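# Plemeo 双臂清扫数据集：故障与安全说明

最后更新：12月

## 概述

本数据集由 Clernberg 实验室整理，收录双臂机器人在住宅环境中使用扫帚与簸箕的操作记录，共 3,400 段。本说明仅涉及左臂夹爪异常松脱一事，供下载者在训练及复现前查阅。数据格式与字段定义见主文档。

## 故障情况

某周五的采集过程中，左夹爪在抬升簸箕时两次失去夹持力，簸箕坠地，控制程序未报错，亦未触发停机。经查，夹爪驱动固件 Brokel 在电流读数短暂丢失后沿用上一有效值，上层程序因而判定夹持正常。受影响片段共 343 段，均已在元数据中标记为 grip_fault。 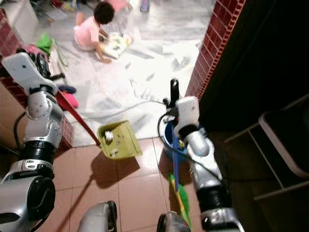 图1 左夹爪夹持红色长柄簸箕，簸箕置于棕粉色地砖上，内有少量白色碎屑；右侧可见绿色刷毛扫帚。

标记片段予以保留，可用于故障检测研究，但不应作为成功示范参与模仿学习。部分片段的末端位姿在松脱后仍继续更新，使用者不得据此推断簸箕的实际位置。

## 安全要求

1. 复现前应将 Brokel 固件升级至修订版，并确认电流信号丢失时机械臂进入保护性停止。
2. 住宅内有人员在场时，尤其是儿童，应启用降速模式，由专人持急停按钮值守。
3. 夹持长柄工具时，应将工具全长计入碰撞包络。原配置仅计算至夹爪末端，现已更正。
4. 发生松脱后，须人工确认工具状态，方可恢复运行。

## 已知局限

Kokkinos 仿真环境尚不能重现上述信号丢失，仿真结果不能替代实机验证。早期片段缺少夹爪电流原始值，其标记依据人工回看视频作出，可能存在遗漏。

维护负责人：Zbigniew Kaczmarczyk

## 读者评论

**lin_hao**：按 grip_fault 过滤后训练正常。请问标记是从松脱那一帧开始，还是整段都算？

**维护组**：整段标记。松脱起始帧另见 fault_start 字段，早期片段该字段为空。

**半坡**：第3条建议附上碰撞包络的配置文件，我们用的扫帚柄更长，自己改了几次都不对。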